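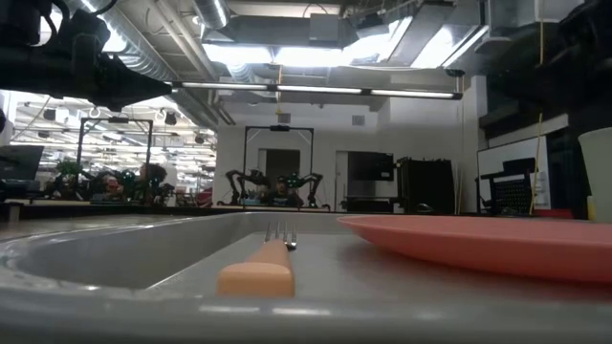 Tanveer Tarar

4. What the Fondero service delivers

Fondero is sold by Gisler as a complete table-clearing service for two-armed workstations. The buyer supplies the arms, the table and an operator. Gisler supplies a task list, a set of tableware, a recording schedule and, at the end, a trained controller. The brochure promises a working controller from 120 demonstrations and says that no robotics staff are needed on site. We took the standard package and kept to the written instructions, including those we thought were poor.

Our first doubt concerns the word "clearing". The task list covers a plate, a fork, a spoon and a tray, and a trial is marked as passed once every item is inside the tray rim. A fork balanced on the edge of a plate passes. So does a plate lying upside down. A café owner would not call either of these a cleared table, and the pass mark should be read with that in mind.

The second doubt is about choice of items. Bright plates and thick-handled cutlery are easy to tell apart from a grey surface. Thin steel forks on a white cloth are a different matter, and the package has none. When Hui-mei Chien asked the supplier whether other tableware had been tried, she was sent the brochure again.

We ran 90 trials with the delivered controller. In 33 of them an operator had to step in at least once, most often when a gripper closed beside the plate rim and came up with nothing. Gisler's own report leaves out trials with an operator in them — a choice we find hard to defend, given that the service is priced on labour saved.
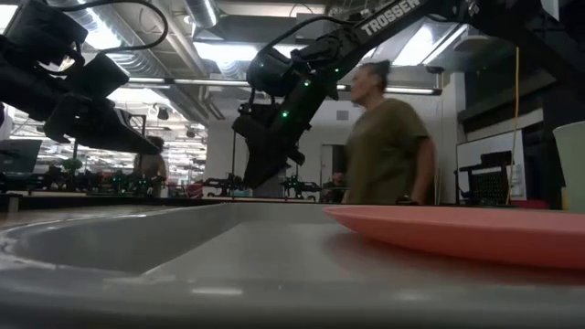
4.1 Scoring and layout

Kulsoom Bangash and Ross Swanson scored each trial separately, then settled their differences together. Items were put back by hand before every trial, with no template on the table, and the arms started from wherever the controller parked them. The layout in Figure 4 has all four listed items within the workspace.
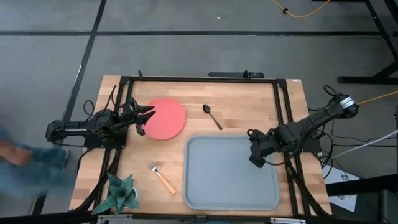 Figure 4. Workspace from above, with an arm on either side of the table. The left gripper is open at the edge of the plate; the spoon and fork lie outside the tray, which is empty.

Moving the tray towards the operator's side was enough to change the results, and we have not been able to separate this effect from that of the plate position. Until the supplier publishes its failed trials, we would treat the headline claim as untested.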